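About Pumard

Print this page | E-mail this page

We started Pumard in Tunalton with five people and one long sink. Today 70 of us rent, wash and pack tableware for parties, school events and weddings, and we still love a big messy order!

Two years ago we began teaching robot arms to handle dishes and sort out the tables between jobs. Our crew does the teaching -- Luminița Voicu spent 724 hours on it, after years of lifting crates. She now runs the training bench and goes home without a sore back, and she's wonderful at it.

The arms take bowls and baskets, the dull reaching and setting down. People check, pack and talk to customers, which they now have time for. 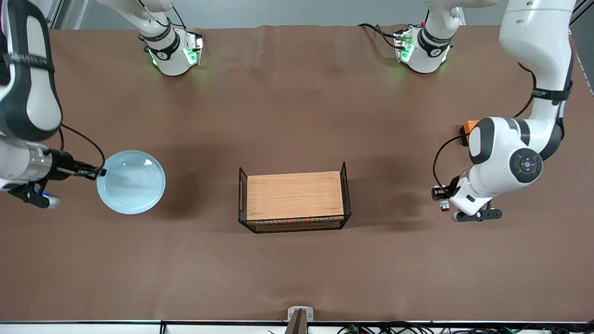 Everyone on the wash floor gets a turn at the bench, and anyone can ask for a task to go back to hand work. We've done that with stemware -- for now.

Come and see us at Fondby Road any weekday.

Recent items
Open house at Tunalton, July
Neagu joins our delivery route
Bench training: how to sign up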